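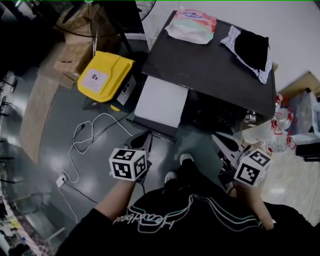
Cables on a glossy grey floor.

How to Take a Child's Temperature at Home

1. Wait 3 minutes after the child has been running or has come in from outside.
2. Wash the thermometer tip with soap and cool water.
3. Place the tip under the tongue, toward the back. For a child too young to hold it there, use the armpit.
4. Keep it still until it beeps.
5. Write down the reading and the time.

Call the doctor right away if a baby under three months reads 100.4 F or higher.

Edgate Family Clinic, updated Fri 10 April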